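How to Set Up a Mug Tree So the Mugs Stay on It

For many years I kept my mugs in the cupboard, one inside the other. Every morning I took out three to reach the one I wanted, and two of them got a chip on the rim. Then my neighbor Chunhua Tan gave me a mug tree when she moved to a smaller apartment. It stood in my kitchen for one week and fell over on Monday. After this I learned to do it properly, and I write here what works for me.

What you need

A mug tree with a heavy foot, a damp cloth, a dry towel, and your mugs. If your tree is light, you also need four small felt or rubber pads. I use the ones from Hemmin, but any brand is fine.

Step 1. Choose the place

Put the tree near the back of the table or counter, with free space in front. You should be able to lift a mug forward and up without touching the wall. I leave 5 cm between the wall and the nearest peg. Do not put it next to the stove, where the mugs get a thin layer of grease.

Step 2. Check the tree

Hold the post and try to turn each peg with your fingers. If a peg turns, take it out, put a little wood glue in the hole and push it back with the end pointing up. Leave it overnight. The angle is important. A peg that is almost flat will let the mug slide off when somebody bumps the table.

Step 3. Choose the mugs

Not every mug belongs on a tree. Put one on the kitchen scale. My limit is 400 grams for one peg, and most ordinary ceramic mugs are under this. Look also at the handle. The peg must go through it easily, with a bit of room left. Small espresso cups with a tiny round handle are better in the cupboard. 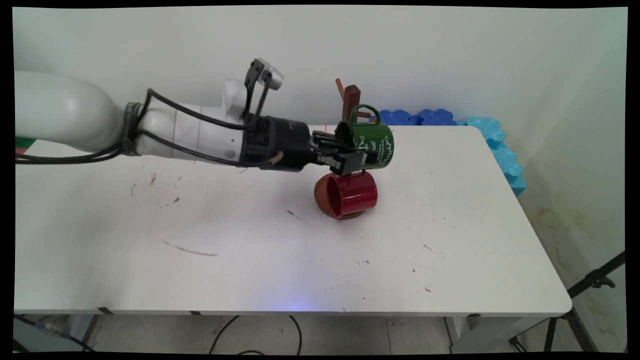

Wash and dry the mugs before you hang them, also inside the handle, where water likes to stay. A wet handle on a wooden peg leaves a dark ring after some months, and I could not remove mine even with sandpaper.

Step 4. Hang the first mug

Take the mug by the body and keep the handle toward the post. Bring the handle over the end of the peg, then let it slide down slowly until it stops. Do not let go yet. Wait until you feel that the peg carries the weight – then open your hand.

If the mug swings and knocks on the post, turn it a little so the open side looks away from the wood.

Step 5. Keep the balance

Hang the second mug on the opposite side from the first one. Continue like this, one side and then the other, and begin with the low pegs. The heaviest mugs go at the bottom. My tree fell because I had two big soup mugs at the top on the same side, and nothing on the other.

When you take mugs away during the day, you do not have to think about it much. Only do not leave all the weight on one side.

Cleaning

Once a month I take everything off and wipe the post and pegs with the damp cloth, then with the towel. In May I also rub in a little food-safe oil. Xinyi Yu asked me if olive oil is good for this. I do not recommend it – after a while it becomes sticky and smells old. Mineral oil for cutting boards is better, and 50 ml is enough for a very long time.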